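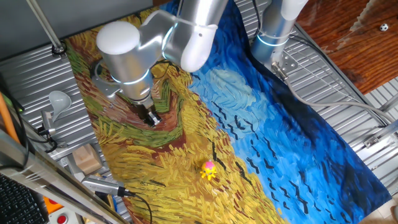

双臂工位，夹爪老是往布里扎，按了急停还有一条臂在走，求助

Nithin Raju 发表于 Albridge 自动化互助区

各位好，憋了好几天了，还是上来问一下。我这边是两条臂共用一张铝型材台面，控制柜是 Ora 的，抓取程序是我在前任留下的版本上改的（他那套注释写得跟谜语似的，改得我头都大了）。任务很简单，找到桌上的小玩具，夹起来，放到另一头。

以前直接在铝台面上抓，一直没什么毛病。后来为了测视觉在花背景下稳不稳，我们铺了一块印着梵高《麦田群鸦》的布，麻烦就来了。

第一个麻烦：识别偶尔会跑偏。玩具是黄的，麦子也是黄的，它有时候会把麦田里一坨亮一点的笔触当成目标，然后信心满满地往那儿下。还有几次目标找对了，高度却算低了，指尖直接顶到布上，布被推出褶子，接着控制柜报 3172，保护性停止。复位以后再跑，布已经挪了位置，下一次更容易出错，等于越跑越歪。

第二个麻烦我更担心。昨天下午指尖又顶住了，我拍了急停，出问题的那条臂马上停了，旁边那条居然还把手上那段轨迹走完才停下！我当时手离得不远，吓出一身汗。查日志，从按下到第二条臂停稳差了 2000 毫秒。我一开始还以为自己看错了单位，来回看了几遍，就是两秒。

目前试过的：重新做了手眼标定，没用；把颜色阈值收紧，误识别少了，可是漏检多了；下降速度从原来的值改到 40 mm/s，顶布的时候动静小一点，照样会顶。急停那边我只是把按钮的插头拔下来重新插了一遍，没敢多动。

想问两件事：高度到底错在哪儿？急停这样正常吗？我同事说双臂的都这样，我不太信。

Gopinath Annamalai

急停的事先说，因为另外那个最多废一块布。

不正常，先别跑了。我是说真的先别跑，至少在弄明白之前，把第二条臂断电，只用一条调试。你同事说“双臂都这样”，我猜他见过的是两台控制器各接各的，中间靠上位机发一条停止指令。这种接法我也接手过一回：A 柜收到硬件急停，A 柜告诉电脑，电脑再通知 B 柜“请停一下”。电脑那会儿要是正忙着跑视觉，B 柜就在那儿等着。你那两秒我看八成就是这么来的，不过没见到你的接线图，我不敢打包票。

怎么查呢，断电挂牌，打开柜门，顺着急停按钮的线走。按钮应该有两路常闭触点，两路都要进安全回路，而且两条臂都得在这个回路里（用安全继电器也好，用柜子自带的安全输入互联也好，看手册）。要是发现第二个柜子的急停输入上插着一根短接线，那就破案了。出厂的时候很多柜子都带这种短接，方便单机开箱试机，装成双臂以后忘了拔的我见过不止一家。

接线这块要是你们自己没有懂安全回路的人，请集成商来弄，改完以后两条臂都在低速运动的状态下各测一遍急停，把停止时间记下来。别拿静止的时候按一下灯亮了就当测过了，我以前就这么糊弄过自己，后来挨了一顿骂，活该。

至于高度，我不搞视觉，楼下应该有人会。

Saranya Poduval

搞视觉的来了哈哈。

我先猜一个：你的高度是不是拿桌面那个平面当基准写死的？布铺上去本身有厚度，再加上褶子，拱起来的地方能高出一截。你标定的时候在铝面上标的，铺完布没重新拟合平面，那夹爪按原来的高度下去，当然要往布里扎。重做手眼标定解决不了这个，那个管的是相机和法兰之间的关系，跟台面现在多高没关系。 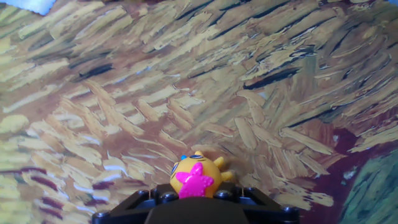 然后是近距离的问题。腕部相机越往下走，视野里几乎全是笔触，明暗变化特别密，颜色分割在这种背景上很容易散掉。我自己的做法是把识别和下降拆开：在高处认准了，坐标锁住，最后一段不再用近处的画面去更新目标位置，只盯一件事，就是力有没有突然上来。你要是一边下降一边还在刷新目标，它半路改主意去追一块黄颜料，一点也不奇怪。

还有颜色，别光用黄色！玩具上要是有跟麦子差得远的颜色，比如粉的那部分，拿它当锚点，黄色只做辅助。我以前在一块花地毯上抓橡皮鸭，光靠黄色死活不行，后来改认鸭嘴，一下午就搞定了。阈值收紧那条路我劝你别再走了，灯光一变又得重来。

具体可以这么改：布铺好、四边压住以后，在没放玩具的地方多取几个点，重新拟合一遍平面；抓取高度在这个平面上往上抬 12 mm 做预停，从预停点往下换成慢速，加接触检测，一碰到就停下并回退，别等控制柜自己触发保护停。预停高度你得按自己玩具的个头再调，我这个数是我那边用的，照抄不一定合适。

哦对了，每次触发保护停以后别直接复位接着跑。布动了，平面就不准了，程序里加一步重新取点吧，多花一会儿，省得你说的那个“越跑越歪”。

Didier Deschamps

我们也遇到过，换块素色的布就好了。

Nithin Raju（楼主）

谢谢各位！Gopinath 说中了，第二个柜子的急停输入上真插着一根短接线，线上还贴着个标签，写着“临时”。现在第二条臂已经断电，等集成商过来改。Didier，素色布肯定好抓，可我测的就是花背景呀，换了就白测了。

Saranya 的办法我先在一条臂上试，平面重新取了点，比原来写死的那个高，难怪。接触检测还没调好，阈值设低了，加速的时候自己就触发，烦得很。我打算先只在预停点以下打开它，别的路段还用控制柜自带的碰撞保护。 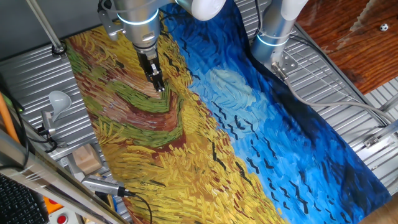
报了 3172 以后，指尖还顶在布上，能直接点复位再回原点吗？

先别急着回原点。复位以后用手动低速沿着工具方向往上退，确认指尖离开布面、夹爪没有勾住布，再走回原点的程序。回原点的第一段如果是横着走的，布会跟着一起被拖过去，碰上另一条臂的底座就更麻烦。退的时候手和脸都别凑过去看，旁边留个人守着急停。

—— Gopinath Annamalai 回复

Nithin Raju（楼主）

明白，我把回原点程序的第一段改成先抬高再平移了。等集成商把安全回路接好，我把两条臂各自的停止时间贴上来。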